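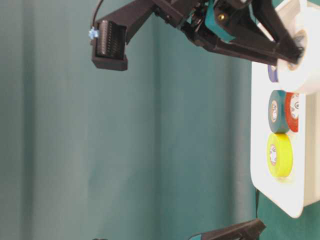

A reader in Estden asks whether packing tape can be stored in an unheated garage over winter. It can, if the rolls are brought indoors for a day before use.

Does the tape expire?
Drerkley acrylic tape should be used within 6 years of the date inside the core. Hot-melt tape ages faster.

How should rolls be stored?
Flat, in the closed carton, away from sunlight. Do not stack anything on top of an open carton.

Why does the tape split when I unwind it?
The edge is nicked. Cut back one full turn and start again.

What is the minimum order?
100 rolls. Printed tape starts at 1,000 rolls and ships from Zarasum in May.

Page last updated March 22, 2022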